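3.2 Collecting demonstrations at the conveyor

All demonstrations for the transfer task were recorded at the Jernstead cell, a long conveyor set against a white panel wall with blue bins placed under its near rail. The operator teaches by remote control. He or she stands in a separate bay, wears a pair of tracked gloves, and sees the workspace through the camera at the robot's head. No other view is given. We tried a second monitor with a side view early in the project and removed it after the operators reported that they looked back and forth between the two and moved more slowly.

The task is simple to state. White plastic fittings, each with a round hole in its top face, lie in a bin, and the robot has to move them between the bin and the belt one at a time. We recorded both directions. In the loading direction the fitting must end up standing on the belt with its hole facing up. In the unloading direction the fitting must end up anywhere inside the bin. The belt is stopped during loading and may be stopped or running during unloading.

Hand tracking is handled by the Prilska retargeting layer, which maps the position of each of the operator's fingertips to the matching fingertip of the robot and solves for the joint angles in between. The human hand and the robot hand differ in size, so the mapping is scaled once per operator during a short setup. Wrist pose is mapped without scaling. We found that scaling the wrist made the operators overshoot the near rail, and the arm would then stop on its force limit.

A foot pedal starts and ends each demonstration. While the pedal is up, the arms hold their last pose and the operator can lower his or her own hands and rest. When the pedal goes down again, motion continues from the held pose, with the offset between glove and robot taken at that instant. This matters most near the bins, where there is little room between the rail and the parts and a sudden jump in the command could push a finger into the bin wall.

Figure 4 gives two views from the head camera. The operator works from images like these during a demonstration, and the same stream is stored for training.

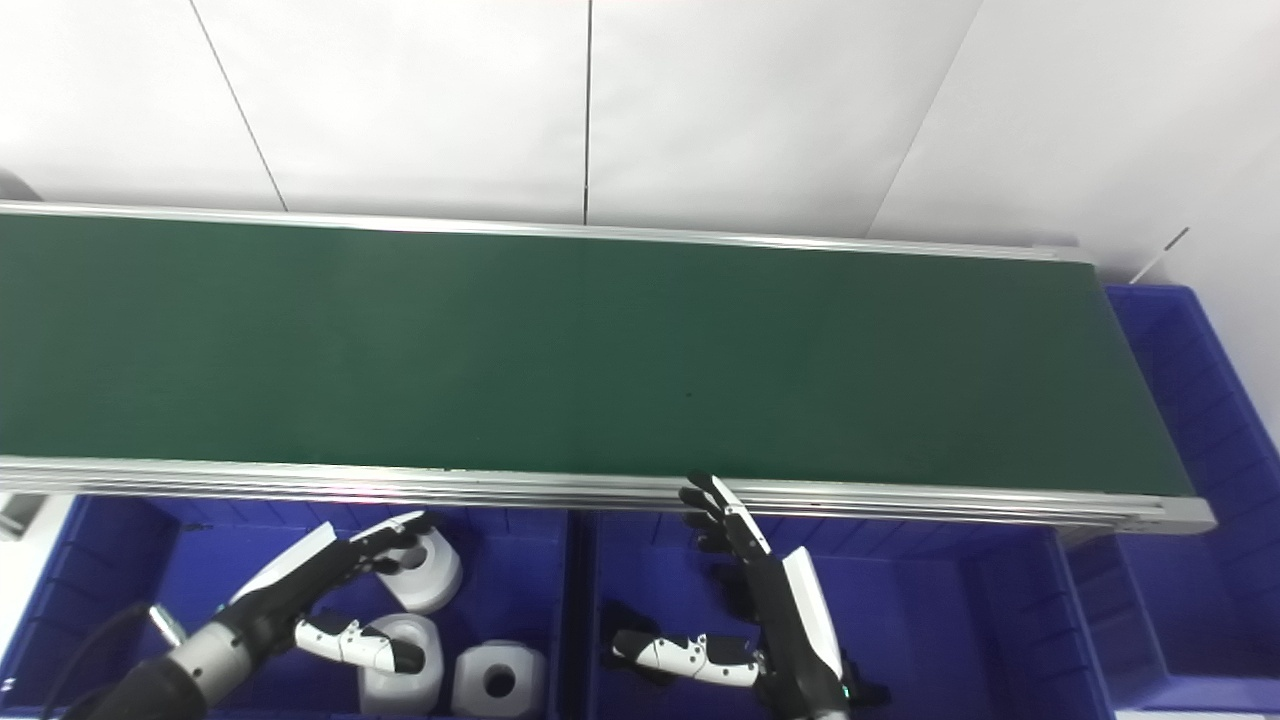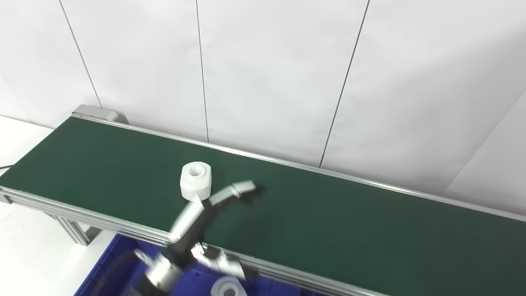
Figure 4. Head camera views of the Jernstead cell. First: both hands at the near side of the conveyor, the left one over the white fittings in the bin. Second: a fitting standing on the belt, with the gripper fingers just to its right.

Two features of these views affected how we processed the data. The first is occlusion. The hands reach in from the bottom of the image and cover part of the bin for much of a demonstration, so the fitting being grasped is often hidden by the fingers at the moment of contact. A policy that depends on seeing the whole part will fail there. We therefore feed the policy a short history of images along with the current one, together with the joint positions of both arms and hands. The history covers the approach, when the target can usually be seen more clearly.

The second is motion blur. Operators who have had some practice move quickly between the bin and the belt and slow down only for the grasp and the release. In the fast part, the arm is smeared in the stored images while the conveyor stays sharp. We considered limiting the arm speed during recording and decided against it. The limit made the gloves feel heavy, and the operators said they could no longer tell whether a delay came from the limit or from the network. The blurred images were kept, and we added artificial blur to a portion of the remaining images during training so that the policy would not treat blur as a sign of one particular phase of the task.

We recorded 3,000 demonstrations in total, divided among 3 operators. None of them had used the gloves before the project. Each had a practice period whose recordings were thrown away, and each recorded both directions of the task. The starting positions of the fittings were changed by hand between demonstrations by tipping the bin and letting the parts settle. We did not sort them or set them upright beforehand.

After recording, every demonstration was played back by someone other than the operator who made it and marked as kept or rejected. A demonstration was rejected if a fitting was dropped outside the bin or the belt, if the arm stopped on its force limit, or if the operator used the pedal to pause in the middle of a grasp. Hesitation alone was not a reason to reject. Neither was a failed first grasp, provided the operator recovered and finished the transfer. We wanted such recoveries in the data and asked the operators to continue through them. In all, 474 demonstrations were rejected, most of them for drops during loading, where a fitting would tip over on release and roll toward the far rail.

The kept demonstrations were cut at the start and end to remove the time when neither arm was moving. Nothing was removed from the middle. Each one was then labeled with the direction of the transfer and with the hand that made the final release. The second label is needed because the operators did not all work in the same way. One preferred to grasp with the left hand and release with the left hand. The other two sometimes passed the fitting from one hand to the other above the rail when the target spot was easier to reach from that side. We gave no instruction on this point. With both habits present and unlabeled, the policy would start a handover and leave it unfinished, holding the fitting between the two hands. With the label given as an input, this became rare.

To compare remote control with direct teaching, we also collected a smaller set by guiding the arms by hand, using the compliance mode of the Malinowski controller. The teacher stands beside the robot and moves each wrist to where it should go, and the fingers are opened and closed with a switch. This set was recorded in the same cell with the same fittings and bins. Guiding by hand gave smooth wrist paths and fewer drops, but it had two drawbacks. The teacher's own arms often entered the head camera's view, so those images could not be used for training without masking. The switch also gave the fingers only open and closed positions, and the grasps in this set lack the small finger corrections that appear in the glove data just before contact. The results in Section 4 are therefore reported separately for the two sets. For the mixed set, we used the masking method from our earlier Brerkden trials with no changes other than a new mask for the longer sleeves the teachers wore.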